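Arm corner at the Jadport workshop

The sorting cell, which we call Evik, now has its own table, and the surface is marked with blue tape in a grid. We use the squares to tell the arm where the bin is standing.
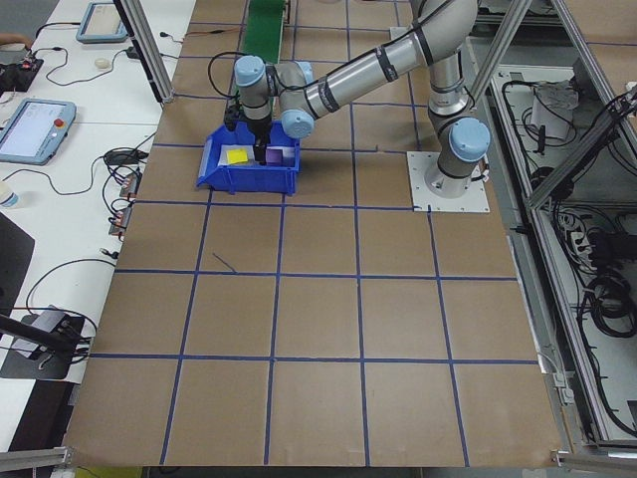
Text: Tiago Caldeira, Jadport workshop

The blocks are the first exercise. My program for the gripper is still slow – almost 200 lines, and half of them are waiting times. In November I changed the speed value from 255 to 64, and the arm now moves more calmly above the bin. Oprea, our older controller, stays in the cupboard as a spare.

Next on the list is the conveyor. We want it to bring parts to the bin, but the belt and the arm do not yet share a signal. If you have experience with this, please write in the Flondell notebook by the door.

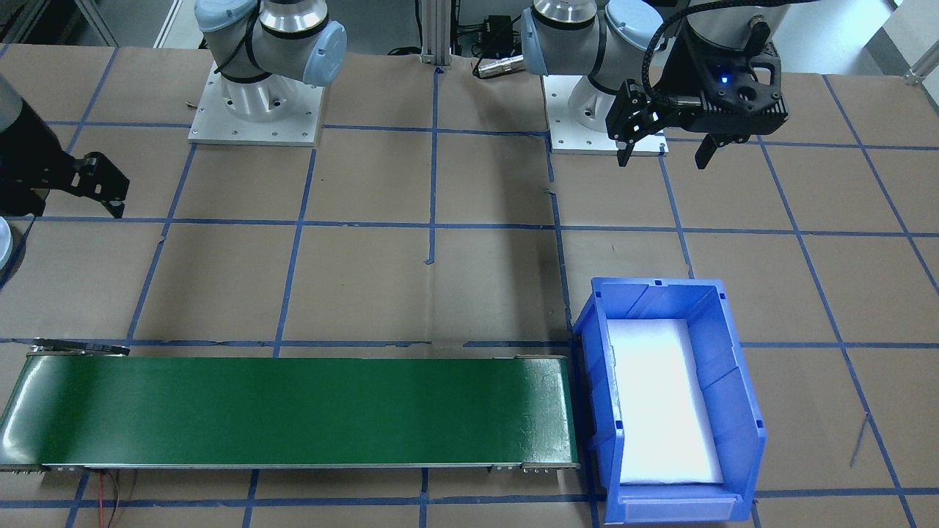

Can I use the cell without having programmed before?
You can, after one evening of introduction with me. Bring a laptop and come at 7 p.m.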